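The Basket by the Door

How a small habit of sorting changed the way I live with my things

Nov 28, 2020

When I moved to Flotcombe I had two suitcases, one box of books and a bag which contained everything else. The bag was the problem. For the first month I lived out of it, and each time I needed scissors I took out also a bicycle pump, some candles and a pair of gloves. Later I bought furniture, and the bag was emptied into drawers. I believed the matter was finished, but the disorder had only moved from one place into many.

I write this for people who have the same trouble. I am not a tidy person by nature. My mother was, and she kept a house where you could find a needle in the dark. In our home town every kitchen had baskets, for bread, for onions, for eggs, for the string and paper which one did not throw away. I left that country with the opinion that baskets were old-fashioned. Now I own nine of them, and I would not say no to a tenth.

It started with a table. My table is the first flat surface after the front door, and everything I carried into the flat was put down on it. Shopping, letters, keys, the tape for a parcel I meant to send. By Thursday there was no place for a plate. I ate standing by the sink for most of one winter, and I told myself that I preferred it.

In July I went to the Saturday market at Rumden, where one stall sells only woven goods. I had planned to buy tomatoes. The woman at the stall had shallow baskets piled up to her shoulder, and she asked me what I wanted to keep in it. I could not answer her. She said I should go home, look at my table and come back the week after. I thought it was a strange way to do business, but I did what she said.

So I looked. On my table were three pears, a lemon, a screwdriver, a roll of tape, two batteries, a lightbulb and some post. When I stood before them for some minutes, I saw that there were really only two families. One was the things that I would eat. The other was the things that I would use for some small job and then leave lying. The post I put to one side, as post is a different illness.

The next Saturday I bought two baskets of the same kind. One for fruit, one for what my neighbours call bits and bobs, an expression I had to look up.

What kind of basket

I have since made some mistakes with baskets, and I can describe them.

A deep basket is a bad basket for a table. Whatever goes to the bottom is lost. With fruit it is worse, for the pear at the bottom becomes soft without telling you, and then the whole basket smells. A shallow one, with sides that open a little outwards, lets you see all of it when you walk past. You should be able to take out any object without moving another one.

A lid is also bad. I bought one with a lid from Sturner, a shop I otherwise like, and I have never once opened it with pleasure. People put things on the lid, and then there is a second table on top of the first.

The weave should be tight if you want to keep small things in it. In a loose weave, screws and drawing pins find their way out. Crumbs and dust go into any weave, tight or not, and you must turn the basket over above the sink and give it a good knock. For the corners I use an old toothbrush. Do not put wicker in a bowl of water and forget it there, as I did with my first one. It dried with one side higher than the other, and it still rocks.

About size, I would say take one smaller than you think. A big basket invites you to fill it. Mine for the tools and tape is just long enough for a screwdriver, and when something new comes in, something old has to go back to the cupboard.

The question of names

A friend told me to write labels. I did not want them, because I live alone and I know what a lemon is. But I noticed that when I was tired I put things in the nearer basket. The tape went with the pears, and a banana spent four days under a bicycle lamp. With a label this happens less. It seems the hand reads before the head does.

My labels are from paper, cut by hand and fixed to the rim with thread. Gashaw, the little stationery firm, makes very good card for this, with a surface that takes ink without spreading. I have also seen people write directly on the table, which needs some courage and a table that can be wiped. For a family with children this may be the best way, because a paper label in a house with children lives for one afternoon.

Keep the word short. "Fruits" is enough. You do not need "seasonal fruits and similar". A label which tries to be exact makes you stop and think, and the purpose is to put the apple down and go to take off your shoes.

What remains difficult is the object that belongs to no family. In my case it was a lemon I used only for cleaning the kettle. Is it a fruit or a tool? I moved it back and forth for a week. A toy banana gives the same problem, and in many homes there is one, from a child's play kitchen. My opinion is that it should go with the fruits, since that is where anyone will look for it. Sort by where people will search and the question becomes quite easy.

Five minutes

I do my sorting in the evening, before I cook. Everything that is loose on the table goes to the middle first, and both baskets stand empty, one on each side. This I find important. If the baskets are half full when you begin, you will only add to them, and the old batteries stay for another year. When they are empty, each thing has to be chosen again.

Then I take up one thing at a time. Round things first, as they roll. Tape I lay flat, for the same reason. It rarely takes longer than the water needs to boil, and afterwards there is a white piece of table on which I can put a plate, a glass and a newspaper, all three.
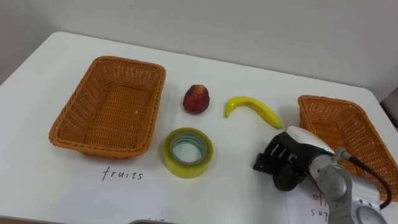

Two baskets, a little fruit and a roll of tape.
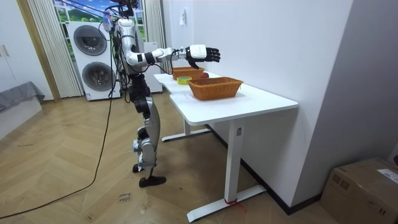
After an earlier and shorter version of this text went out in our local newsletter, I received several letters. Most were kind. One reader from Rumden wrote that she disagreed with me on nearly every point, and that fruit should not be in a basket at all but in a china bowl, "where it can be washed and looked at", while tape and tools belong in a drawer and have no business near food. She has kept it so since she was married, and she has never lost a screwdriver. On the matter of lids, however, she was on my side. She had owned one such basket and gave it to the cat.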